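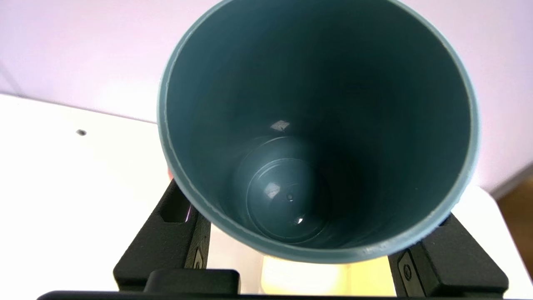 Is the arm going to be ready for the repair café open evening in October?
The arm itself will be. The tidy wiring and the printed cover probably won't, and I'd sooner say so now than have you find cables held on with tape.

Progress report to the Jirnbridge Small Makers Fund
Project: a table-top helper arm, built in the shared workshop on Nelier Lane
Written by Siyabonga Kruger

Hello again, and sorry this one runs long. A lot has happened since my last update, and most of it happened in the evenings after work with a cold dinner next to the soldering iron.

Where the build is
The gripper is on and both fingers close properly. You may remember the first pair was too soft and flexed outward whenever they met anything stiff. The new ones are chunkier and I'm much happier with them. I've been practicing on a plastic cup, taking it just below the rim, and that has taught me more than a month of reading did. A cup gets wider toward the top, so if the fingers come in even slightly uneven it tips before they have a proper hold. I spent a whole weekend chasing that, convinced it was my code, and it was one loose screw in the left linkage (yes, I had tightened it, just not enough!).

The wrist camera is working too. I had it mounted too far back at first and the gripper blocked most of what I wanted to look at. Moving it up and tilting it down means I can look straight into whatever the arm is holding, so for the pouring and sorting jobs we can check that a container is empty before doing anything with it. It still struggles with dark plastic. One side of the cup goes nearly black on the inside and the software gets confused about where the wall ends and the base begins. Little shiny spots on the bottom don't help either. I'm going to try a softer lamp before I touch the software again, because lamps are cheap and my patience with the software is low.

How the tests went
I ran 46 pick-ups in a row with the same cup, putting it back in a slightly different spot each time. It missed 5 of them, and 4 of those misses were at the far left of its reach, where the shoulder motor has to work hardest. That tells me the trouble is in the shoulder and I can leave the hand alone for now. I want the same run again with a mug and with a jam jar before I promise you anything about glass.

Money
We've spent 1379 so far out of the grant. The biggest chunk was the motors from Lestora, who were slow but sent exactly what I ordered. The Wiegand power supply cost more than I'd budgeted, but the cheaper one hummed and got hot enough to worry me, so it went back and I got a refund. Fasteners and printer filament came to less than planned, so the two nearly cancel out. All the receipts are in the shared folder, including the refund slip. I haven't bought the second camera yet and would like to hold off on it, if that's all right with you, until I know whether better light fixes the dark plastic problem.

What's next
– Swap the shoulder motor for the stronger one already sitting on my shelf
– Repeat the pick-up test with the mug and the jam jar
– Put a proper stop button on the front edge of the table, big enough to slap
– Sort out the cables

The stop button is the one I won't skip. At the moment I'm using a switch on the extension cord, fine for me on my own but no good with visitors leaning in.

One question for you: the grant letter says the design files should be shared at the end. Would you mind if I put the gripper files up early? A couple of people at the workshop have asked for them, and I'd like to hear what breaks when somebody else builds one. If that needs a form, send it over and I'll get it back to you the same evening.

Thanks for the patience with the late motors – I'll write again once the new shoulder is in.

Siyabonga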